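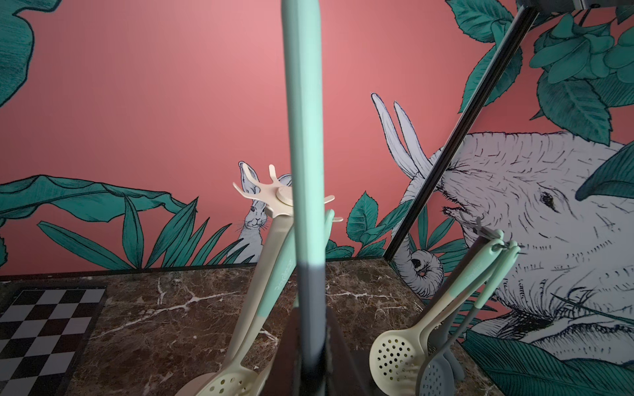 ## 今月の一冊:『ナンサイド灯台の帳簿係』

幽霊の出る小説はたいてい幽霊が怖い。この本で怖いのは帳簿のほうだ。

デナルビー書房の「海霧叢書」第2弾は、前作で港町をまるごと眠らせた魔女の後日談……かと思いきや、魔女は序章で引退し、年金の手続きに出かけたまま三百ページほど戻ってこない。代わりに主役を務めるのが、ナンサイド(Nanside)の灯台に雇われた帳簿係の娘である。仕事は、灯台に棲む死者たちの滞在費を計算すること。死者は27人。全員が滞納している。

設定だけ聞くと軽い読み物のようだし、実際、前半は軽い。溺死した船長が「死んだ日の分は日割りにしろ」と食い下がる場面など、電車で読むのはおすすめしない。私は隣の席の人に一駅ぶん体を離された。ところが中盤、帳簿に娘自身の名前が見つかるあたりから、文章の温度がすっと下がる。しかも記入の日付は彼女が生まれる前だ。ここから先は書けない。書くと編集部に苦情が来るし、前号ではもう来た。

不満もある。まず長い。本文961ページは、寝転がって読む本の重さを超えている。顔に落とした場合の保証は版元もしてくれないだろう。それから恋の相手役、霧を売り歩く行商人のデヴァディガ(Devadiga)がどうにも弱い。登場するたびに意味ありげに帽子を直すのだが、帽子の意味は最後まで明かされない。第3弾に持ち越しなのか、作者が忘れたのか。後者に一票入れておく。

それでも、終盤の決算の章はみごとだった。数字の並んだ表が二ページ続くだけの箇所で、まさか泣くとは思わなかった。簿記の教科書では一度も泣けなかったのに(別の意味では泣いた)。前作を読んでいなくても筋は追えるが、魔女の猫がなぜ敬語で話すのかは前作の第15章にしか書いていないので、気になる人は順番どおりにどうぞ。

### 読書会と貸し出しのこと

読書会は9月11日、いつもの喫茶ネスティスの二階で。読了は条件にしない。前回は読み終えた人のほうが少数派で、そのぶん結末を伏せるのに全員が疲れきった。今回は前半と後半で席を分ける。後半組は階段側、声は小さめに。

回覧用の本は2冊ある。片方は三月からずっと貸し出し中で、借りている方は、たぶんこれを読んでいる。延滞料は取らないが、灯台の帳簿には載せておく。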